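Hiltero handling cell, equipment planning. Progress report no. 4

Where we are: hand trials going on at Ustska, buying list half done. Money spent so far is within the plan. Nothing ordered yet beyond the first hand and spares for it.

Main question for this period was whether the ribbed black panels can be picked with a five-figure hand or whether we need custom grippers for each part. Custom means 2 sets per part and a new set every time the part changes. Hand costs more up front. We lean toward the hand. Floor positions are marked in yellow tape so we can move things cheaply before anyone bolts anything down.

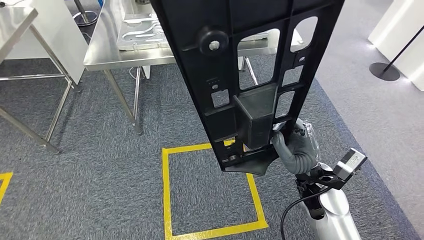 Panel held at the lower edge, next to the bracket.

Requests for the next period:
Glove skins, 500 in the budget line, want to raise it to 2,000. Wear is the unknown here.
Cable guides for the wrist. Small item, please approve now.
Quote from Sunov came in, Edet still owes us thiers. Will not compare untill both are in.

Wrist camera stays on the list. We want the close view for checking where the fingertips land on the plate, the head view alone is not enough for that.

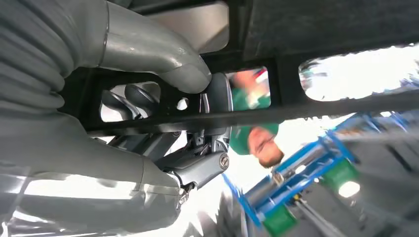

Ustska, July 7, 2019

Still open: second hand, yes or no. Lead time is long so a decision by the next call would help. Training hours were left out of the May budget, revised sheet to follow.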